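The long way round to a clean shed

I should confess up front that I'm a hoarder of small hardware. Screws, hinges, the odd brass hook off a wardrobe that went to the tip in 2000. When we moved to Ginddale I brought 586 jam jars of the stuff with me (my brother-in-law made me count them before he'd hire the ute), and for years they sat along the shed wall going cloudy while I went to the hardware shop and bought new screws. You know how it goes.

So last October I signed up for a weekend sorting workshop run by Ruth Ríos, who has a big tin-roofed place out past the Giraldo turn-off and a waiting list as long as your arm. I'd pictured label makers and pastel tubs. Wrong! Ruth hates a label maker. Her rule is that you tip everything out, every last washer, and you don't put a thing back until you've said aloud what you'd use it for. By morning tea I was standing over a heap of curtain rings, telling a retired dentist I might one day have more curtains.

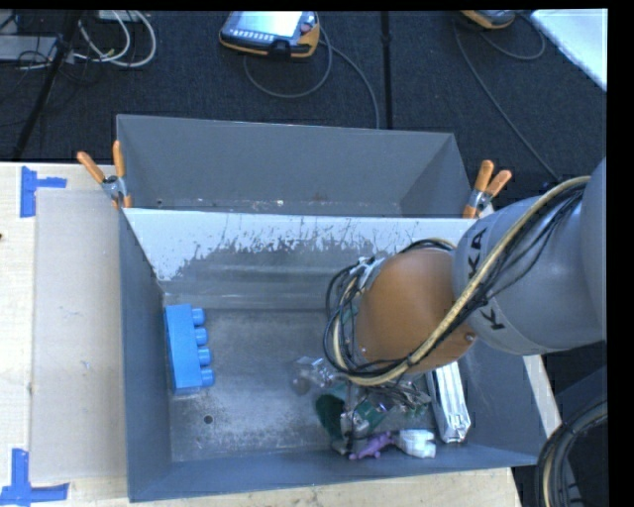
The dentist was ruthless, by the way. He got rid of a whole tackle box before lunch and spent the arvo eating lamingtons and watching the rest of us suffer. I kept going back for things I'd already let go — a cupboard latch, mostly, which I rescued three times and still haven't fitted to anything.

What got me in the end was the weighing. Ruth has an old set of produce scales by the door, and you weigh your goodbye pile before it goes to the scrap bloke. The running tally for her workshops was chalked up beside it: 2447 kilos. I added 100 to that, all on my own, and drove home feeling as if I'd had a haircut.

I've kept 31 jars. They live on one shelf at eye height, biggest screws on the left, and I've bought nothing new since except a tin of oil for the back gate. My brother-in-law has asked whether he can have the empties for his chutney.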